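**招聘:出口管制与制裁政策研究员(2名)、兼职条约文本编码员(若干)**

Dresalstead 国际安全研究所军控与贸易管制组现公开招聘专职研究员与兼职编码员。岗位隶属 Avari 项目,该项目建立并维护多边军控协定、单边制裁措施及两用物项管制清单的结构化数据库,供立法机构助理、企业合规部门和学术用户检索。

## 一、项目背景

Avari 数据库现收录法律文件2627份,涵盖条约正文、议定书、安理会决议、国内实施法规及行政命令。其中876份已完成双人独立编码并通过一致性检验,其余文件处于单人编码或待编码状态。本期招聘的主要目的是完成剩余文件的编码,并对2.0版编码手册进行修订。

数据库的基本记录单位为“条款”,不以整份文件计。每一条款须标注义务主体、义务类型、触发条件、核查机制、例外情形和终止方式。涉及退出条款的,另需标注通知期限、通知对象以及是否要求说明理由。单边措施另设“豁免与续期”字段组,用于记录豁免签发机关、有效期和续期程序。

管制清单部分按物项类别划分,包括核材料与设备、化学前体、材料加工、电子与计算机、传感器与激光、导航、船舶及航空航天推进。清单版本逐年更替,同一物项在不同版本中的参数阈值可能不同,编码时须保留全部历史版本,不得以新值覆盖旧值。
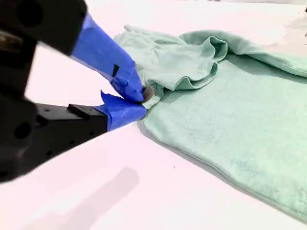

版本比对由 Hajdu 工具完成。该工具为研究所内部开发的文本对齐程序,输入两个版本的清单后输出逐条差异,再由人工判定差异属于实质修改、编号调整或文字勘误。三类判定的标准见编码手册第四章。应聘者无须事先熟悉 Hajdu,入职后安排两周培训。

## 二、岗位与职责

### A岗:专职研究员(2名)

1. 负责一个以上专题模块的编码质量,包括抽检、争议裁定和手册条文解释。
2. 撰写专题简报,每季度不少于一篇,篇幅在六千字以内,须附数据来源及检索式。
3. 跟踪制裁措施的恢复、暂停与解除,在官方文本公布后两个工作日内完成初步录入。
4. 参与对外数据服务,答复用户关于字段定义和覆盖范围的书面询问。
5. 协助组织年度编码员校准会议。

### B岗:兼职编码员(若干)

1. 按手册对指定文件进行条款级编码,每周工作不少于9小时。
2. 参加双人独立编码,在第三方裁定之前不得与配对编码员交换结果。
3. 对无法归类的条款填写疑难单,注明文件编号、条款号和拟选代码。
4. 完成分配批次后提交工时表。

## 三、任职条件

A岗应聘者须满足下列条件:

- 国际法、国际关系、公共政策或相近专业硕士及以上学位;理工科背景并有两年以上出口管制工作经验者,可放宽至学士。
- 能够准确阅读英文法律文本,并具备俄文、法文、波斯文或阿拉伯文中一种语言的阅读能力。
- 掌握 Python 或 R,能独立完成数据清洗、描述统计和编码者间信度计算。
- 熟悉至少一项多边出口管制机制的清单结构。

B岗应聘者须为在读硕士生、博士生,或已获得相应学位者,英文阅读能力同上,不要求编程基础。有法律检索或档案整理经历者优先。

两类岗位均不要求持有涉密资格。项目仅使用公开文本,不接收、不存储任何非公开材料。应聘者如在政府主管部门、受管制物项的生产或贸易企业任职,或离职未满十二个月,须在申请表第五栏申报。申报不直接导致取消资格,但会影响模块分配。
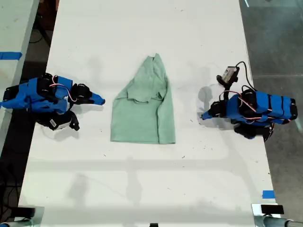

## 四、聘期、地点与待遇

A岗聘期两年,前六个月为试用期,期满考核合格可续聘一次。工作地点为研究所 Islow 办公区,每周到岗不少于三天。薪酬按研究所研究系列第17级起薪点执行,有相关工作经验者可上浮一至两级。年假、社会保险及住房补贴依照所内规定。

B岗按批次签订劳务协议,可全程远程工作。报酬以完成并通过一致性检验的条款数结算,疑难单单独计酬。首次参加的编码员须先完成一个试编批次,试编部分同样支付报酬。编码者间一致系数(Krippendorff's α)低于0.70的,安排一次补训后重新试编;仍未达到的,不再分配后续批次。

数据库成果以研究所名义发布。专题简报由撰写人署名。编码员姓名列入所参与版本的贡献者名单,不愿列名者可书面说明。

## 五、申请材料

A岗须提交以下材料:

- 申请表(表格编号 AV-1);
- 个人简历,不超过两页;
- 写作样本一份,中英文均可,合著作品须注明本人承担部分;
- 代码样本一份,可为脚本文件或仓库存档;
- 两位推荐人的联系方式,进入面试阶段后方会联络。

B岗须提交申请表(表格编号 AV-2)、简历和语言能力证明。没有正式语言证书的,可选择参加线上阅读测试,时长九十分钟。

材料请合并为一个 PDF 文件,代码样本除外。文件名格式为“岗位代码_姓名拼音”。申请表可在研究所网站“招聘”栏目下载,填妥后由同一页面上传。不接受纸质材料和传真。

## 六、遴选程序

A岗分三个阶段:材料审查、书面测试、面试。书面测试包括一份真实条约文本的条款编码和一份两版清单差异的判定说明,限时四小时,允许查阅公开资料,不允许使用自动翻译生成最终答案。面试时长五十分钟,前十五分钟由应聘者就书面测试中的一项判定作口头说明,其余时间为提问。

B岗不设面试,依据材料和试编批次结果录用。

材料审查结果以电子邮件通知。未通过者的材料在遴选结束六个月后删除。应聘者可申请查阅本人书面测试的评分表,但不提供其他应聘者的成绩或排名。

## 七、时间安排

申请截止时间为4月9日(星期四)24时,以系统收到时间为准,逾期上传的材料不予受理。A岗拟于7月到岗,具体日期可协商。B岗首个批次在试编结束后分配,后续批次视文件录入进度另行通知。

关于岗位职责和字段定义的询问,请通过招聘页面的留言表单提交,并在标题中注明岗位代码。涉及个人录用可能性的询问不作答复。

**Dresalstead 国际安全研究所
军控与贸易管制组**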